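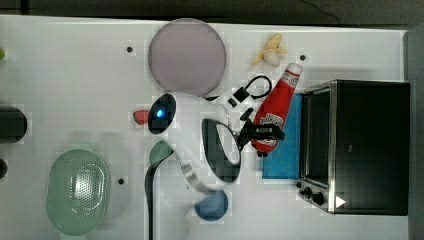
From: Jhonatan Londoño
To: Ponano Toy Library list
Date: Wednesday, January 29, 2020
Subject: Re: What goes in the play kitchen box?

Hi Kuo-hua, hi everyone,

Thank you for this, and sorry to be slow, we have had a cold going through the house one person at a time and I was last in line. I'm going to answer in pieces under your message, the old-fashioned way.

On Monday evening Kuo-hua Kwok wrote:

> I've been asked to put together the play kitchen box for the
> Dellano branch, which has never had one. The shelf there will take
> one big tub and that's it. What do your children really play with,
> and what just sits at the bottom? I'm tempted to buy one of those
> huge play food sets and be done with it.

Please don't buy the huge set! We did that in November, two years ago, and spent the whole winter picking tiny peas and half-slices of mushroom out of the rug. The kids tipped it out, stirred it with both arms and walked off. What they love is a small number of things they recognize from home and can do a job with. A ketchup bottle is the best single item I know of. Ours gets squeezed over everything, including the dog, and I have seen two four-year-olds negotiate for a very long time over whose turn it was. A banana with the peel partly open is another good one, as they will sit and feed it to a doll with great seriousness.

> Do you bother with plates and cups, or only the food?

Oh, definitely bother. I'd put in the dishes first and fit the food around them. A plate that is big enough to hold a whole pretend supper makes such a difference, the small tea-set ones slide around and only fit one grape. I like a plain color too, so the food shows up. And have at least one mug and one cup, because somebody always needs coffee and somebody else is always the customer.

Strawberries go over very well, by the way, and it's nice if they aren't all the same size. You get a big one and a baby one and then there's a family, and suddenly the strawberries are going to bed under a dish towel. (Do put in a dish towel or two. They get used as blankets and picnic cloths and aprons, and once in a while even for drying something.) 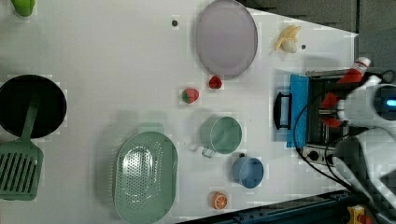
Can real kitchen things go in with the toy ones?

A light frying pan, a slotted spatula and a colander are all fine from a real kitchen, as long as there are no sharp edges and a small child can lift them with one hand.

I'd add that the colander earns its place more than you would expect. It's a hat, it's a steering wheel, it's a basket for the shopping. My sister Ana gave us her old one when she moved and it has been borrowed more than the wooden train.

> And what about a stove or an oven? I have my eye on the Grallell
> one but it won't fit in the tub.

We keep the toaster oven as its own loan, with its own card. It goes out as number 1297 and the food goes out as 1394, so a family can take both or only one. I was against this at first - it seemed fussy - but the oven kept coming home without its food and the food without its oven, and now each one gets checked in by itself. If a child can open a door and turn a knob they are happy, so I wouldn't pay extra for sounds or lights. The batteries run down and then you're the one hunting for a screwdriver.

> Last thing, how do you keep it clean between families?

Warm water with a little dish soap, then everything laid out on a towel overnight. Anything hollow gets squeezed hard first, as water hides in there and comes out gray a month later, ask me how I know. The cloths go in with our regular wash. I do the counting against the card before I put the lid on, and if a piece is missing I write to the family the same day, very cheerfully. It's nearly always under a car seat.

I have a spare tub with a lid that I can bring over to Dellano, and 8 of the old cloth bags if you want them for the small pieces. Tell me if you'd like the card as well and I'll copy it out for you, my handwriting permitting.

Warmly,
Jhonatan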